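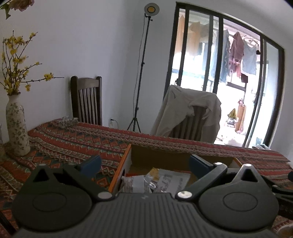
An open drawer, with a plastic bag and a sheet of paper inside.

I want to make a case for the squirrel.

Every August the hunting talk around Woltier turns to deer. The guys at the feed store want to know where your stand is and whether you got a picture of that wide eight-point on the Emel side of the creek. I like deer season fine. I'll be out there with everybody else when it opens. But if you asked me which hunt I'd keep if I could only keep one, I'd say squirrels before you finished the question, and I'd say it loud!

I know how that sounds. Squirrels are what you hunted when you were nine. Most of us started there and then "moved up," as if the gray squirrel were a kind of kindergarten. I think we've got that wrong, and I think a lot of deer hunters would be better in the woods if they went back.

Start with the walking. A deer stand teaches you to sit, and sitting is a fine skill, but you can sit in one tree for ten seasons and never learn the ridge behind it. Squirrels make you go. You follow the hickories because they follow the hickories. You find out which white oaks dropped heavy and which ones quit, where the creek is shallow enough to cross in boots, where the old fence wire is lying in the leaves waiting for your ankle. I have hunted the same 58 acres most of my life and I learned nearly all of it with a .22 in my hands (the rest I learned looking for a glove).

Then there's the shooting. A squirrel's head at the top of a poplar is a very small thing, and it moves. You need a rest, you need to know your rifle, and you need the sense to leave a shot alone when there's only sky behind it. That last one matters more than the other two. A .22 bullet goes a long way, and if the squirrel isn't against a trunk or a good thick limb, I let him cuss at me and I wait. I'd like every new hunter to practice saying no to a shot like that before somebody hands them a deer rifle.

And the eating! People wrinkle their noses, and then they have a second plate. Young ones get floured and fried. Old ones go in a pot with onion and black pepper until the meat slides off, and then dumplings go on top. I would put that pot up against any backstrap in the county, and I've cooked plenty of both.

What I love best, though, is who can come along. You don't need a lease or a four-wheeler. A kid can whisper, fidget, eat a biscuit on a log and still see game. A friend who has never hunted can walk beside you and be in on everything. Try that in a ladder stand with the wind wrong.

I will admit the drawbacks. Early season is hot, the leaves are so thick you hear ten squirrels for every one you see, and the mosquitoes down by Wemo bottom could carry off a beagle. Skinning the things is a chore until you get the knack, and I was slow to get it. Go anyway. Be leaning on a tree by six in the morning, let the woods settle for 20 minutes, and listen for cuttings pattering down through the leaves.

I'll be out Sunday, on the hickory ridge, with 2 boxes of shells and a thermos. Deer can wait till it's cold.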